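Is a "food safe" claim on a cheap plastic folding or screw-leg table worth anything?

Posted in Home & Garden > Patio and Yard

Fidelina Cáceres
I want a small table for the yard, mostly for serving food. The Lemevach listing says "food grade surface, UV proof, holds 400 lbs." The Pranus one costs half as much and says almost the same thing word for word. I don't believe either of them. Does any of this mean something, or do I just buy the cheap one and throw a cloth over it?

2 answers

Dougal Sutherland
Buy the cheap one. I've had mine 14 months and it's fine. Never put 400 lbs on it, why would you?

If you can see one in a store, turn it over. The top tells you nothing. You want ribs underneath and legs that screw into proper threaded sockets.

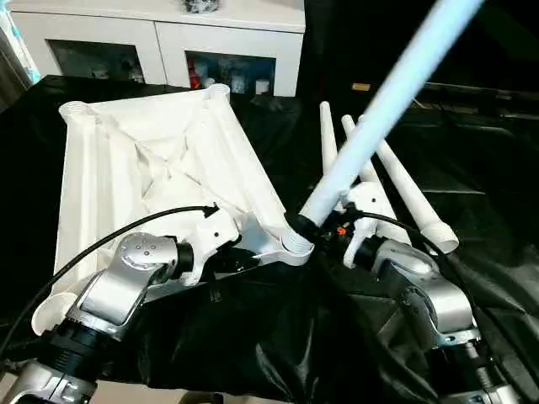
Re: what "UV proof" means

Marion MacBrayne
Dougal, ribs are good but they don't answer what she asked. "UV proof" with no test named is advertising. I'd read it as "please don't complain before October." White plastic left in full sun gets chalky sooner or later, whatever the box says.

Same goes for "food grade." It might describe the raw plastic, or it might describe nothing. Ask the seller which standard, and see if you get a reply. I asked Zatden and got a coupon. I'd put food on plates and keep the worry for things that touch it directly, like ladles and serving spoons, where a vague label bothers me a lot more.
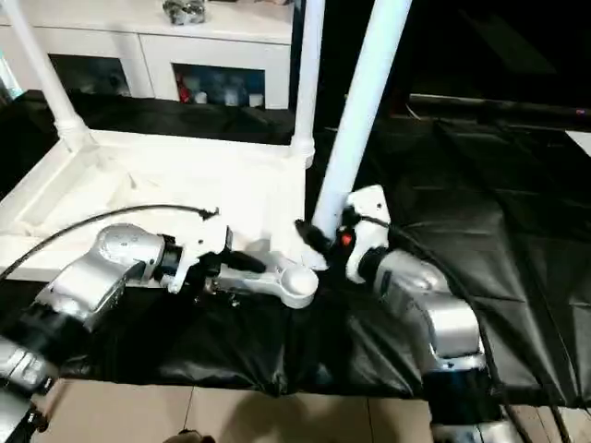 Marion MacBrayne
Community Moderator, Home & Garden

As for the weight number, a load spread evenly over the top is one thing and a cooler dropped on a corner is another. If they don't say which, I'd cut it to 200 and still not sit on it.

Fidelina Cáceres
Thanks both. I wrote to Lemevach, no answer so far. Leaning toward the Pranus and a cloth.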